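**Wouters Automation Review Office** - thread on the Savley simulation kit, June

**1.** The office has finished its review of Savley, the manipulation simulation kit sold by Tovstead. This thread gives the main findings. The full report goes to member organizations on Tuesday and is open to the public after that.

**2.** Savley is a software kit for teams that train or test arm control programs before using a physical arm. It includes a set of furnished rooms, a library of objects with moving parts, an arm with a two-finger gripper, and a tool for recording operator sessions. There is no hardware in the package.

**3.** The review was led by Afroza Haque, with Pieter Geerts responsible for installation and Fenna Meijer for operator sessions. Tovstead supplied one license at no charge. The company saw the factual sections before release and asked for two corrections, both to version numbers. We made them.

**4.** Installation. The kit ran on two of our three workstations without changes. The third needed a newer graphics driver, a requirement that appears on page 14 of the manual and nowhere in the quick start sheet. We have asked for it to be moved.

**5.** Our operators completed 300 recorded sessions over the review period. Tasks were limited to opening, closing, turning and placing. We did not test stacking, pouring or work with soft materials, and members should not read these findings as covering them.

**6.** Of those sessions, 200 used the standard rooms as delivered. The remainder used rooms edited by our own staff with the layout tool. Results for the two groups are reported separately because edited rooms had more loading errors.

**7.** The layout tool deserves a clear statement. It is slow, it saves without asking, and it has a single level of undo. Pieter Geerts lost most of one afternoon's work to it. Tovstead says a replacement is planned but gave no month.

**8.** Contact behavior is the strongest part of the kit. Handles and knobs resist, slip and release in a way our operators found consistent from one session to the next. In nine repeat trials with identical commands, the recorded joint positions agreed within the tolerance stated in the manual.

**9.** Contact with flat surfaces is less settled. When the gripper pressed on a wall or a floor at a shallow angle, the arm sometimes shook for a second or more. Lowering the time step removed this and made each session take longer to run.

**10.** Materials. Each object can be given a surface from a library of wood grains, stone, brick, concrete and plain colors. The surface changes how an object looks and has no effect on friction, which is set in a separate file. Two of our operators assumed otherwise at first. The manual should say so on the same page as the surface list.

**11.** Operators work mainly from the gripper view. An overhead view is available and can be shown beside it. Fenna Meijer's notes record that most operators turned the overhead view off by their third session - it covered part of the task window and could not be resized.

**12.** The gripper view keeps the fingers at the bottom of the window, which helps when closing on a narrow handle. During wide arm movements it can be hard to judge distance to a large, evenly patterned surface. A distance readout exists, but it is off by default. We recommend turning it on for new operators.

**13.** Two gripper views rendered in Savley, the first at a yellow handle, the second at a brick wall and concrete floor: 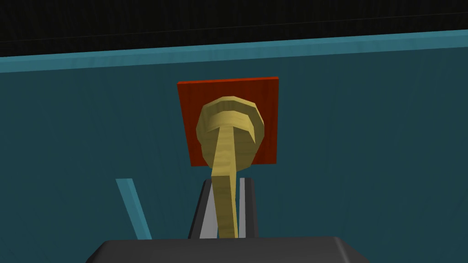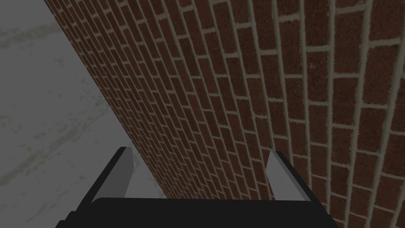 **14.** Recording. Sessions are saved with joint positions, gripper state, every active view and the operator's commands. Files open in common tools with no license check. Veerle Coppens, who handled the data work, converted the full set to our own format with a short script, and the script will be attached to the report.

**15.** One fault in recording needs to be known before purchase. If an operator pauses for longer than the idle limit, the session continues but the command log stops. The views keep recording, so the file looks complete. We found nine such files. Tovstead has confirmed the fault and advises setting the idle limit to zero.

**16.** Support. We wrote to the help desk as an ordinary customer, under a staff member's own name. Replies came within one working day, and the answers on physics settings were detailed and correct. Questions about billing were passed to a second desk and took much longer.

**17.** Licensing. The kit is sold per workstation, by the year. Recorded data belongs to the customer under the current terms, including after a license ends. Edited rooms can be kept but cannot be opened without an active license. Members who expect to build many rooms should weigh this with care.

**18.** Comparison. Iolo Powell ran a smaller set of the same tasks in Oner, which several members already use. Oner loads faster and has a better layout tool. Savley gave steadier results on handles and knobs. On placing tasks we saw no difference that we would be prepared to defend.

**19.** The review did not include transfer to a physical arm. We hold no finding on whether a program trained in Savley will perform in a real room, and we ask that this thread not be quoted in support of any such claim.

**20.** Our rating is "suitable with conditions." The conditions are: idle limit set to zero, distance readout turned on for new operators, and manual backups of any edited room - daily at a minimum.

**21.** The rating applies to the version we tested. If Tovstead releases the recording fix before the end of the year, the office will repeat the recording tests and post the outcome as a reply to this thread.

**22.** Members who already use Savley may send their own session logs to the review desk. Please remove operator names first and include the version number and the idle limit setting. Questions on method should be marked for Afroza Haque, and questions on file conversion for Veerle Coppens.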